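From: Kam-wah Chung
To: equipment-planning list
Date: August 26, 2026
Subject: Re: Gripper spares and the desk-clearing cell

The Groldale quote came back at $1,915 per wrist unit, freight to Detwood included, tax extra. Lead time is 12 weeks, so an order placed now lands in November. I have pencilled in three units: two fitted, one on the shelf.

Fingers are a separate line. Hsiao wants a minimum order of 100 for moulded tips, well past what we would use before the design changes. I'd sooner pay the machining rate on a small batch and keep the wedge profile.

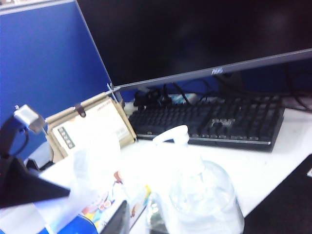 Wrist view, black finger over the items left of the water bottle.

Clutter at that density is what the budget should be sized against. Soft wrapping and a keyboard on the same desk mean we need force sensing at the wrist, and the Oritz option does not include it. Cable routing also needs a line of its own – I have allowed for sleeving and spare connectors, but no labour.

Could whoever holds the capital sheet move the wrist units out of consumables? They are over the threshold.

Kam-wah

On Monday, the planning desk wrote:
> Before we lock the figures, can you confirm whether the
> Oritz gripper is still in contention? It is cheaper up front
> and the mounting plate we have would fit. Also need a
> delivery month for the cash flow sheet.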